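Quem somos

A Escola Kinnear nasceu de um curso de inglês à noite, numa sala emprestada por cima de uma padaria, com três alunas e um quadro que teimava em cair. Jeanie Rutherford dava as aulas, fazia o café e escrevia os exercícios à mão (ainda guardamos alguns, com manchas de manteiga e tudo!). Hoje somos uma escola de línguas para adultos, com 25 turmas e uma biblioteca de que temos um orgulho enorme: 3.361 livros, quase todos oferecidos por antigos alunos.

Ensinamos inglês, francês, italiano e bengali. O bengali chegou com a Nazma Barua, que começou por dar uma oficina de conversação e acabou por montar o programa inteiro, do alfabeto à poesia. É a turma mais barulhenta da casa, e dizemo-lo com carinho.

As nossas aulas partem de coisas do dia a dia: marcar uma consulta, discutir uma receita, reclamar de uma conta, contar um sonho esquisito. A gramática aparece quando faz falta, e aparece muito -- só que quase sempre a meio de uma conversa que já queríamos ter. Cada nível dura um semestre, e em dezembro fechamos o ano com a noite de leituras, em que toda a gente lê uma página na língua que anda a aprender. Há quem trema, há quem cante, há quem traga os netos.

Skye Cowie coordena os níveis iniciais e é quem recebe as pessoas que juram não ter jeito para línguas. Davina Strachan trata dos cursos intensivos e do clube de tradução, o Muroson, que se junta de quinze em quinze dias para brigar amigavelmente por causa de vírgulas. O último caderno do clube reúne cerca de 159 poemas e canções de embalar, em versão bilingue, e pode ser consultado na biblioteca.

O vocabulário da casa é um dos temas preferidos dos principiantes: o lençol, o colchão, a cabeceira, a roupa por arrumar. São palavras que se usam todos os dias e que os manuais deixam muitas vezes para o fim. 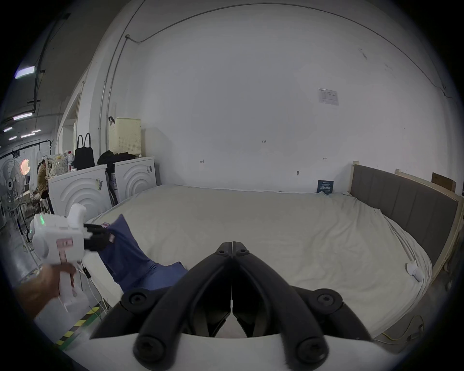

É preciso fazer um teste antes da inscrição?

Basta uma conversa de quinze minutos com a Skye, ao telefone ou na escola, e ela sugere a turma certa. Quem quiser mudar de nível pode fazê-lo durante as duas primeiras semanas.

As visitas à biblioteca são livres durante o horário das aulas, mesmo para quem não está inscrito. Venha espreitar as estantes, fique para o chá e, se lhe apetecer, assista a uma aula!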